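Children's Party Equipment: Pre-Event Inspection Checklist with Comments
Site: Presemville hall, ground floor
Date of inspection: 2021-08-07
Outcome codes: P = pass, A = action needed, N/A = not fitted or not supplied
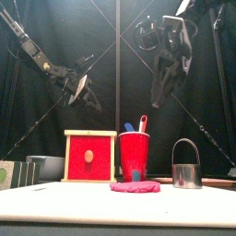
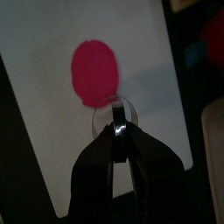 White surfaces in both views; red spot in the second.

1. Access and floor

1.1 Loading door opens fully and stays open on its hook. P
1.2 Route from door to main hall clear, full width. P
1.3 Floor free of splinters, raised edges and spills. A
Comment: raised brass strip between hall and foyer. Tape before doors open. Re-check after unloading, as trolley wheels lift the tape.
1.4 Mats in the soft play area butted together, no gaps. P

2. Inflatable (Vodetti castle, open front)

2.1 Current test certificate seen. P
Comment: certificate no. 127. Next test due February.
2.2 Seams, netting and step checked by hand. A
Comment: stitching loose at the left side of the step, outer row only. Inner row sound. May be used for this booking. Repair before the next one.
2.3 Blower guard fixed and mesh undamaged. P
2.4 Blower tube strapped, no twist. P
2.5 Height limit sign shown at the entrance. P
2.6 Clearance to ceiling and light fittings. P
Comment: hall lights have wire cages. Do not set up under the balcony.
2.7 Impact mats at the open side. P

3. Electrical

3.1 Leads tested and labelled. P
Comment: lead 169 has a faded label. Readable, but replace.
3.2 Leads routed along walls or under covers. A
Comment: one cover short between stage and disco stand. Spare cover is with the Sriwong kit.
3.3 Trip switch tested on each circuit used. P
3.4 Bubble machine placed on a tray, away from sockets. P
3.5 Smoke machine. N/A
Comment: not allowed by the venue. The detectors cannot be isolated for a single room.

4. Performers' props

4.1 Juggling clubs, ends secure. P
4.2 Balloon pump, no sharp edges on nozzle. P
4.3 Balloons. P
Comment: one bag of 200, opened on site. Ask parents about latex allergy before the first model is handed out. Burst pieces to be picked up at once where under-threes are present.
4.4 Stilts, straps and rubber feet. A
Comment: right foot worn on the inner edge. Stilts withdrawn until a new pair of feet is fitted. Act to be replaced with plate spinning.
4.5 Costume heads: sight, airflow and chin strap. P
Comment: a minder must walk with any performer wearing a full head.

5. Face painting

5.1 Paints within date, lids clean. P
5.2 Separate sponge for each child. P
5.3 Chair stable, height suitable. P
Comment: the Hellska folding stool is not to be used for children. The catch gives if the weight is to one side.
5.4 Glitter is cosmetic grade. A
Comment: 2 pots without labels. Removed from the kit.

6. Emergency arrangements

6.1 Fire exits unlocked and unblocked. P
6.2 Extinguishers in place, pins fitted. P
6.3 First aid box complete. A
Comment: no small sterile dressings. Restock.
6.4 Staff know how to empty the inflatable if power fails. P
6.5 Assembly point agreed with the client. P
Comment: car park, far side from the bins.

Actions from 1.3, 3.2 and 6.3 to be closed before guests arrive. Actions from 2.2 and 4.4 to be entered in the repair book. Keep this sheet with the booking form.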